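The case against the empty desk

Every March the same article comes around. Somebody has photographed a desk with a laptop on it, one plant and nothing else, and under the photograph is a promise: clear this surface and your mind will follow. I have read enough of these by now to recognize the plant.

The latest version to reach me is the Limura method, which a friend passed along with the subject line "you need this." It costs $60 for the basic course. You take everything off your desk, put it in a box, and bring back only what you reach for over the next 20 days. Whatever is still in the box at the end goes out of the house. The course includes a printed card to prop against the wall, so the first thing you put on your newly emptied desk is the card.

I did the 20 days. I'm a fair-minded person, or I try to be, and I had already paid. By the second evening I had walked to the box for hand lotion, a charging cable, tissues, the cable again because I had dutifully put it back, and a pen. By the end of the first week the box was sitting open next to my chair and I was working out of it like a man living out of a suitcase. My desk looked wonderful. I was using the floor as a desk.

My complaint with the whole line of thinking is that it treats a desk as a picture. A desk in a real home, and especially a desk in a room where somebody also sleeps, is doing four or five jobs. It's where the mail gets opened. It's where you put lotion on your hands before bed. It's the pharmacy, the phone charging station, the coffee table, and for a few hours a day the place where work gets done. Take the things away and the jobs are still there. They get done somewhere worse.

People who sell tidiness have an answer for this, and the answer is usually a drawer. Momberg, the furniture company, makes a small unit of drawers that slides under a desk and sells for $400, and the brochure talks about "giving every item a home." I went to look at one. It's handsome and the drawers close softly. But I've had drawers all my life and I know what happens in them. The bottle you use every day comes out and stays out, and what lives in the drawer is the stuff you should have thrown away in the first place. A drawer lets you keep junk without ever having to look at it. At least the clutter on top of a desk has to face you every morning. 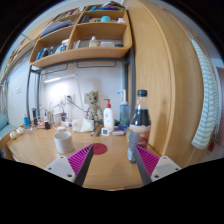 Take the humble pump bottle. No tidy desk in any catalog has ever had one on it, and yet they stand on ordinary desks everywhere, usually toward the back, where you can hit them with the heel of your hand while reading something. That's a good spot. You couldn't improve it by moving the bottle to a bathroom shelf down the hall, unless your goal was dry hands. The same goes for the little clock. We're told our phones have made it pointless, but a clock tells you the time and then leaves you alone, and my phone has never once done that.

Then there are the figurines. The Limura people call these "emotional holdovers" and give you a worksheet for parting with them. I skipped the worksheet. A small character from a movie, standing against the wall behind your tissues, takes up less room than a coffee mug and asks for nothing except a dusting. If a grown adult wants Groot watching over the paperwork, I can't find the harm in it. I have been in offices where the only personal object was a certificate in a frame, and I wouldn't say the people in them were thinking more clearly than the rest of us.

I should be fair to the other side on cables, because cables are awful. A knot of cords coming down from a socket collects dust, and it catches on things, and every one of them seems to belong to something you no longer own. I bought a cable box from a firm called Trostel, and it does hide the knot. It also means that when one charger stops working I have to take the lid off and find the right one by tugging, which I did last month in the dark. I'd still rather have the box than not. I just don't believe it made me calmer.

What I won't accept is the moral part. Somewhere along the way, having a few bottles and some wrappers on your desk turned into evidence about your character. Nyarko, an app that sends reminders to straighten up at 5 p.m., gives you a score for it. I was marked down for a mug. The mug had coffee in it and I was drinking the coffee.

There is such a thing as a desk that's too messy, and most people know it when they have one. You go to write something down and there's no flat place left to put the paper. Fine, then clear a place for the paper. That takes 2 minutes and no course. Throw out the empty packets, take the cups to the kitchen, push everything else back toward the wall, and leave the front of the desk for whatever you're doing. A desk arranged that way will never look good in an article. The back will be crowded, with small bottles and packages and things you haven't decided about. The front will more or less work.

I kept the cardboard box, by the way. It's in the closet with the printed card inside it, along with a stapler I now can't find a reason to go and get. The lotion is back next to the lamp, the cable is plugged in behind it, and I've asked for my $60 back. Limura says refunds are only available to customers who completed the worksheet.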